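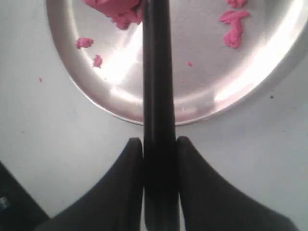
Clireveck Dough and Tray Set

Version 2, March 2020
Maintained by Sumathi Annamalai

Contents

The set covers modeling dough on metal plates and trays, at various stages of being pulled apart, rolled and put away. There are 1,000 entries. Of these, 854 have a written note and the rest have only a color and a surface.

Folders

plates/ round metal plates, dough on top
trays/ rectangular trays, mostly from the Prostby sessions
tubs/ dough going back into its tub
notes.csv one row per entry

Columns in notes.csv

id
color (plain names: pink, blue, yellow, green, white, mixed)
surface
state (whole, torn, rolled, flattened, crumbs)
note (free text, may be blank)

Labeling

If a plate holds pieces of different shapes, state goes by the largest one. A ragged lump with small bits near it is "torn". Use "crumbs" only when there is no larger piece. Crumbs on the table are ignored for state but can go in the note.

Known problems

18 rows in trays/ have the wrong surface. Poojary has the list and the fix will go in with the September update. "Rolled" and "flattened" were mixed up in some early notes. Glare on the metal can hide very small bits.

The Bilance sorting sheet is not included.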